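**hot or cold for towels??**

**yen_p** 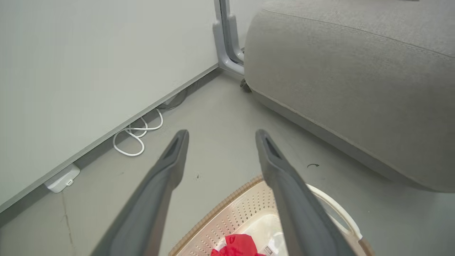 Moved to Hillach in February and my towels went stiff as cardboard. Hard water I guess. Washing on hot, full cap of Druvton. Should I drop to cold? Basket's the cream plastic kind with the little holes so they do get air before the wash.

**eckhardk**
Too much soap. Half a cap, hot, 2 rinses. Done.

**quang_c**
Disagree on hot. Cold for 11 yrs, towels fine. Vinegar in teh rinse tho

**eckhardk**
Vinegar eats the rubber seals. Dont.

**quang_c**
mine hasnt. same washer 7 yrs

**tin.than**
dryer balls? also skip softener, makes it worse

**yen_p**
No softener. Trying half a cap tonight, will skip the vinegar for now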